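Home | Notes | Hardware | Archive | Contact

Finger pads, round two: small shiny things on a soft surface

Last updated: January

The first round of pad tests was done on a desk, with wooden blocks and a tape dispenser, and it told me very little. Both sets of pads picked up everything. Pentti Kallio read the write-up and replied with one line, asking when I planned to try something that was hard to hold. So this round uses jewelry on a blanket.

The tool is the same hand-held two-jaw gripper as before. A trigger closes the jaws, a camera looks down over them, and the recordings go to a laptop for labeling. I changed one variable, the pad. Set A is the Stiltlow pad, blue, with a molded texture. Set B is a smooth pad I cast myself from a softer compound, using a mold Lamisi Korletey printed for me. Both sets fit the same jaw tips and swap in a few minutes with one driver.

The task is pick and place. Lift one piece from the blanket, carry it to a plastic bin on the right, open the jaws. A trial counts as a success if the piece is in the bin and stayed in the jaws on the way. A regrasp is allowed once. Dragging a piece to a better position before closing is allowed, but I log it separately.

I ran 36 trials per pad set, split across several evenings. Layouts were changed between trials by hand, with no attempt at randomization beyond not looking at the previous one. That is weak and I know it. Unnur Bech has a script that prints layouts and I should have used it. 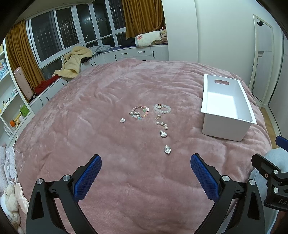
Set A fitted, jaws open, bin still empty.

Plush fabric is a worse surface than I expected. On a desk the pad tips touch the table and stop, which gives a repeatable height. On a bed the tips sink in, and the depth depends on how hard I push. Close the jaws too deep and they gather a fold of blanket along with the piece. Close too high and the pads slide over the top of it. The usable band is narrow, and I found it by feel after the first few runs. A policy trained on these recordings has to find it from the camera view alone, which worries me more than the choice of pad.

Results by type of piece:

Bead bracelets. Easy with both sets. A loop of beads gives the pads plenty to close on, and a bad grasp usually still catches part of it. The texture on Set A seems to seat between beads. Set B holds by friction and lets the loop swing more during the carry.

Pearl strand. Mixed. Both sets pick it up, but the strand hangs below the jaws and the low end catches on the rim of the bin. The fix is a higher carry path. I would not count this against either pad.

Flower brooch. Set A was better. The brooch is small and fairly flat, and the smooth pads tended to push it into the pile before they got hold of it.

Heart charms. The hardest pieces in the set, and the reason the round took so long. Set B dropped 2 of them in mid-carry and failed to lift several more. Set A dropped none once they were off the blanket, but it needed the regrasp often. The charms are also the worst for the camera. They are shiny, the room light is overhead, and in some recordings one of them is a bright patch without a clear outline. Hollis Holloway suggested a polarizing film over the lens. I have ordered some.

A note on jaw opening. I ran everything with the jaws starting wide open, out of habit. With pieces lying close together, that means the outer pad sometimes comes down on a neighbor. Starting at half opening helped in the handful of unscored runs where I tried it, and it shortened the close as well. The next round will use it from the start.

On the controller side, Nina (the logging board, version 2) held up. It samples jaw width at 200 Hz and stamps each sample against the camera clock. I had one dropout, traced to a connector I had not pushed in fully. The older Kukthorpe board used to lose a few samples on every trigger release, and I do not miss it.

For now Set A stays on the tool. Set B is not a bad pad, and on the desk I preferred it for the wooden blocks, but it collects lint. By the end of the second evening it had enough blanket fiber on it to change how it gripped, and I was wiping it between trials. Set A picks up lint too, mostly in the grooves, and a stiff brush gets it out.

Still to do: the half-opening runs, the film, and a Trestus pad that Nabila Sopacua has offered to lend me. It is thicker than either of mine, so the jaw width calibration will have to be redone before any of the numbers can be compared. I will post the trial logs once I have cleaned up the column names.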